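Re: [gripper-data] Filtering demonstrations before training, soft items
From: Povilas Sakalauskas
To: gripper-data list
Date: Oct 5, 2022
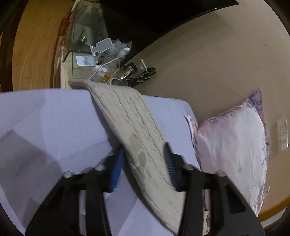

Dear Karla, dear all,

Thank you for the fast reply. I answer between your lines.

Karla Cárdenas wrote:
> You say you dropped 486 demonstrations from the Wellon set and the
> policy became better. Better on what? If the test was only with the
> same items as in training, I am not so convinced.

The test items were separate. We collected 3279 demonstrations in total, all with the hand-held gripper, in real homes. The 486 are those where the fingers close before both tips are beside the fabric. I marked them by hand in March, and it was slow work. With long, narrow knitted pieces this error is the most common one, because people approach along the strip and then turn the wrist too late. The policy copies it and pinches only one edge.

> Did you compare with removing the same number at random?

Yes, and I should have written this in the first message. Random removal gave no change that I could separate from the difference between seeds. I also trained on subsets of 2000 and 3000. The filtered 2000 was better than the unfiltered 3000 on knits, but on flat woven cloth the two were equal. So please do not read it as a general result.

> And what about backgrounds? Daher was recorded on one clean table,
> yours is full of bedding and small things.

This I cannot answer well yet. A light knit on a light bed cover is hard for our segmentation, and we lose the outline mostly where a finger covers the border. We tried to train the mask part on Daher first and then on Wellon. It helped a little with the outline - but the grasp angle became worse, and I do not understand why. Maybe the lens correction is different in the two sets. If somebody has used both, please write to me.

> Can you share the labels?

I can share the list of removed episodes and the script. The script still expects the old Dastik folder layout, so you will have to change the paths at the top.

Best regards,
Povilas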